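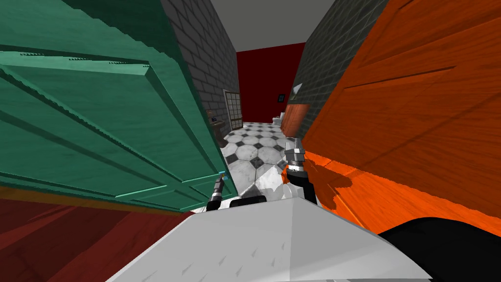
Gernora Door 評価パッケージ
双腕移動ロボットのための扉通過シミュレーション環境

製品コード 701
開発・販売 Silten

概要

Gernora Door は、双腕の移動ロボットが室内の扉を通り抜ける動作を、シミュレーションの中で学習し、評価するためのパッケージです。当社の研究手法 Laltent の実験で使った環境を、そのまま研究室や企業の開発部門でお使いいただける形に整理しました。シーン、ロボットモデル、評価スクリプト、学習済みの基準方策が含まれます。

扉の通過は、簡単な課題のように見えますが、方策の評価には難しい点がいくつかあります。扉が視野の大きな部分を占めると、奥の廊下の形が読みにくくなります。また、左右の腕の先が扉の縁に近いとき、胴体の向きを少し変えるだけで接触が起こります。移動と腕の動作を別々に評価する方法では、このような失敗が記録に残りにくいという問題がありました。

Laltent 手法について

Laltent は、台車の移動と2本の腕の姿勢を一つの方策で出力する手法です。入力はロボット視点の画像と関節角度だけで、扉の位置や開き角度を数値として与えることはしません。学習では、シーンの壁、床、扉の材質と色を毎回変更します。緑の扉と橙色の扉が向かい合って開いている配置も、この変更によって作られた条件の一つです。灰色のれんが壁や白黒のタイル床のように、細かい模様が奥まで続く廊下も含めました。模様の強い面は距離の推定を誤らせることがあり、私たちの実験でも失敗の多い条件でした。

基準方策の学習には2,000本の操作記録を使用しました。評価は、学習に使っていない200のシーンで行います。成功の判定は、胴体と両腕のすべてが扉の線を越えたときとし、途中で扉に触れた場合は「接触あり通過」として別に集計します。この区別は、実機へ移す段階で大切になると考えています。

実験で分かったこと

材質の変更を行わずに学習した方策は、単色の壁の廊下ではよく動きましたが、れんが壁の廊下では扉の手前で停止することが多くなりました。材質の変更を加えると、停止は明らかに減りました。一方で、接触あり通過の割合はあまり改善しませんでした。腕を前に伸ばしたまま進む姿勢が操作記録に多く含まれていたことが、原因の一つと推測しています。腕を先にたたむ記録を追加した場合の結果は、次の版の資料に掲載する予定です。

床の反射についても調べました。手前のタイルが光で白くなる条件では、移動の速度が不安定になる傾向がありました。ただし、通過の成否への影響は小さく、まだ十分な説明ができていません。

パッケージの内容

シーン一式（評価用200シーン、学習用の材質データを含む）
双腕移動ロボットのモデル（左右グリッパー付き）
Laltent 基準方策の重みと設定ファイル
評価スクリプトおよび集計表の出力機能
操作記録2,000本
日本語および英語の説明書

Tefera との接続

当社の記録管理ソフト Tefera をお持ちの場合は、評価の結果を直接読み込むことができます。失敗した試行だけを選び、接触の直前から再生する機能があります。Tefera がない場合でも、結果は通常の表形式で保存されますので、評価そのものには支障がありません。

ご利用の前に

本製品はシミュレーション用です。基準方策を実機で動かす場合の安全は保証しておりません。実機で試験される際は、低い速度で開始し、非常停止の装置を必ず用意してください。
扉の取っ手を握って開ける動作は、現在の版の評価には含まれません。扉はすべて開いた状態から始まります。
ロボットモデルの差し替えは可能ですが、腕の長さが大きく異なる場合は、基準方策の再学習が必要です。

提供の形態

研究機関向けと企業向けの2種類のライセンスがあります。内容は同じですが、企業向けには導入時の技術相談が付きます。次の更新は7月を予定しており、現在の版をお使いのお客様には無償で提供いたします。

お見積もりと試用版のご希望は、製品コード701を記入のうえ、お問い合わせフォームからお送りください。ご使用中のロボットの機種と、評価したい扉の条件を書いていただけますと、回答が早くなります。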